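Re: [zetdale-allotments] Hosepipes, water butts and the Sunday rota

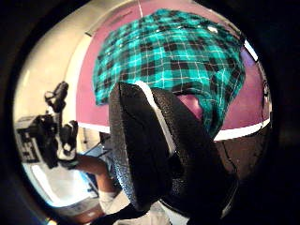
Quick reply from me as I'm on my lunch and only have a few minutes — will try to answer everything in the message from the lower plots but shout if I've missed a bit.

> Hi all. A few of us on the lower plots have been talking about water again. By
> the time it gets down to us in the evening the pressure is hopeless,
> just a dribble, and filling one can takes an age. Could we have set
> times for hoses? Also does anyone know whether the big tank by the
> Moton gate is ever going to be plumbed in? It has been sitting there
> since last year. And is it true the charge is going up to 60 pounds?
> Not moaning, just want to know before we put the beans in.

Right. Pressure first. Yes, it's bad, and it's bad on the middle plots too when more than one hose is on at the top. Same pipe feeds the lot of us. The landlord's view (Kaimal Estates, for those who've joined lately) is that the pipe is fine and we use too much. Make of that what you will. I've asked twice for somebody to come and look at the stopcock because I don't think it's fully open. Waiting to hear.

Hose times — I'd be for it. Suggestion, shoot it down if you like: top plots before 9 in the morning, lower plots after 6 in the evening, cans any time for anybody. Sundays a free for all because that's when most people can get up there and I can't see anyone sticking to a timetable. No sprinklers left running. There was one going by the compost bays last week with not a soul near it and half of it was landing on the path.

The tank. It holds 800 litres and it's a decent tank, no cracks that I could find. What it hasn't got is a stand or a tap. The old tap was seized and came off in my hand (sorry). A new one is cheap enough, the stand is the problem, a full tank weighs a ton near enough and I don't want it up on pallets with children about. Concrete blocks would do it. If anyone is having building work done and has blocks going spare, medium dense ones please, not the light grey ones that crumble, let me know. Then it's just a matter of guttering along the back of the shed and a downpipe. I priced up a pump as well, 149 pounds from the Tastemmont catalogue, but I really don't think we need it if the tank is high enough to fill a can under. Save the money.

Charge. Yes, 60 from next year, for a full plot. Half plots are half that. It went out in the winter letter but I know several people never got theirs, the address list was in a right state. It includes water, so please dont go thinking the water is extra on top.

Other things while I'm here:

Mulch. If you're short of water this is worth more than any hose. Get it down in May while the ground still has some damp in it, a good thick layer, and keep it off the stems. Grass clippings are ok in thin layers, if you heap them up they go slimy. I did my currants with cardboard and woodchip last summer and watered them 3 times, start to finish. Best crop I've had. The squashes next door had nothing round them and sulked until September.

Water the soil and not the leaves, and give it a proper soak twice a week instead of a sprinkle every night. Beans want it most when the flowers are on. Onions hardly want any once they've started to swell. Leeks will put up with anything.

Woodchip is being dropped by the Moton gate again, usually in the morning. Help yourselves but leave room to get a barrow past, last time the whole lot was acrsoss the track.

Can people say yes or no to the hose times on here please, not by text, I lose track. If it's mostly yes I'll put a notice up on the shed door and we'll try it for the summer.

Got to go. Also whoever has the long-handled loppers could they come back to the shed, I've got an elder to get out.

4 replies
Share this message 2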